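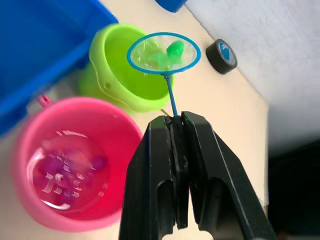
October 17, 2021
by Maite Casado

Six out of 22. I'm writing it at the top of the page so I can't sneak it into a footnote later.

That is how many times Neren got a fish out of the tub and into a bucket this morning, working from the checkpoint I had described to Nuria last night as "pretty solid." She wrote the number on the board in very large digits and went to make tea. She is a good colleague and I hope her tea was terrible.

The trouble is that the score makes no sense next to the training curves, which are beautiful. I could hang them in a dentist's office. The loss goes down, it keeps going down, and on held-out demonstrations the predicted motions sit so close to the recorded ones that I had to zoom in to find the gap. Then we hand the same model a net and some water and it behaves like somebody's uncle at a buffet. It goes in with great confidence, comes up with nothing, and proceeds to the bucket anyway. It tips the empty net over the bucket and waits. On one trial it did this twice.

Nuria's theory is that we trained it on people who were too good at fishing, and I have spent most of the day trying to prove her wrong, mainly for reasons of pride. When we put the Pirihi set together in August, the rule was that a demonstration counted if the fish ended up in the bucket on the first scoop. Anything with a miss in it was marked "messy" and put in a separate folder. It seemed like good housekeeping. I wrote the rule myself and even put it in bold. 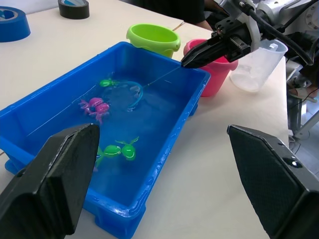
A fish in water does not stay where you left it, though. You bring the net down and you push a little wave ahead of it, and the wave takes the fish for a ride, and by the time the hoop is under the surface you are scooping a place where a fish used to be. A person fixes this without thinking. You follow it, you come at it from the other side, you trap it against the wall of the tub, you say a word. Every one of those small fixes is exactly what I had filed under messy. So the model has seen the perfect version over and over and has no idea what comes after a miss, except that in its experience the next thing is always the bucket.

I went and counted the archive after lunch. There are 2,459 demonstrations altogether, and the clean list we trained on is the first 1,000 that passed my bold rule. The rest has been sitting on a drive with a sticky note on it. I watched a long stretch of the messy ones at double speed with a sandwich, and I have to say they are far better viewing. In one of them Nuria chases the same fish along the wall of the tub for what feels like a season of television. The fish has no motor, no battery and no opinions, and it very nearly wins.

So the plan, agreed over the second pot of tea, is to train again with the same number of demonstrations and the same everything else, but with half the clean ones swapped out for messy ones. Same total on purpose. If we just pour the whole archive in and the score goes up, the people at Steltero will say more data, well done, and they will be right to. I want to know whether it's the misses that help. Nuria wanted to try a third run with only messy ones, "for science," and I said yes because I also want to see what that looks like.

There was also a discussion about where to start. I would like to run everything in the full tub with the net, since that is the task. Nuria would like to go back to the easy setup now and then, with no net and the two grippers working at the tray, so that if something breaks we can tell whether it's the fishing that broke or the arms. She is right about this too. It's becoming a habit of hers.

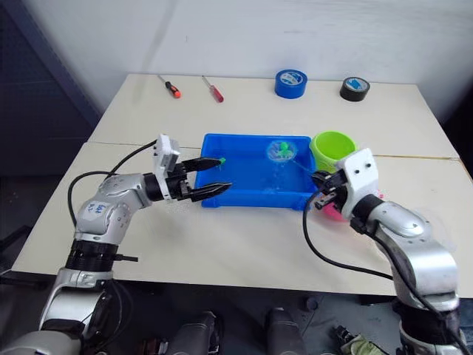 Both arms at the tray, tools and tape along the back.

We wasted a good part of the afternoon on scoring, which I had thought was settled. Is it a success if the fish comes up in the net and falls back in? No. If it lands on the rim of the bucket and then drops inside? Yes, grudgingly. If the net comes up with two? I said yes, because two is more than one, and Nuria said no, because the instruction was one fish and a robot that brings you two of everything is going to be a problem in somebody's kitchen. We looked at each other for a while. It is now scored as a success with a star next to it, and the star has a whole paragraph in the protocol, and I already know a reviewer will ask about the star.

The other change to the protocol is how we note a miss. Up to now the sheet had one box, caught or not caught, and that throws out everything I suddenly care about. The new sheet asks where the fish was when the net went under, and whether the arm made a second attempt before leaving for the bucket.

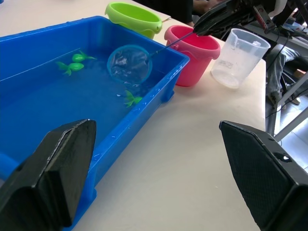
Second attempts are the whole question, so I wanted a definition that both of us would score alike. My first version said that an attempt begins when the hoop touches the water. Nuria pointed out that the net spends plenty of time in the water doing nothing useful, and that by my wording one long stir would count as one attempt and a nervous dip-dip-dip would count as three. What we do have is the wrist view, and with the blue rim in the water toward the back of the tub and a green fish floating just below it, you can at least say which fish is being gone after. The other two fish, over to the left, are out of it. So an attempt now belongs to a fish: it starts when the hoop heads for that fish and ends when the hoop comes up or heads for a different one. We scored a batch separately with the new wording and disagreed much less, and the fights we did have were shorter.

The half-and-half run is training now. It'll be done some time in the night, and I have promised not to check it from bed. I have made this promise before.

Also my sleeves are soaked up to the elbow, I've missed the last sensible bus back to Flitholm, and I still have to change the bold rule in the collection guide. I opened the file and looked at it. It says "Clean data only, please!!" with two exclamation points, and my initials.

Shares: 6 | Comments: 22

Recent entries
The sticky note on the drive
Pirihi: what we asked people to do with a net
Things Steltero wants in the next report
Nuria Cifuentes answers my footnotes
The Flitholm bus, part two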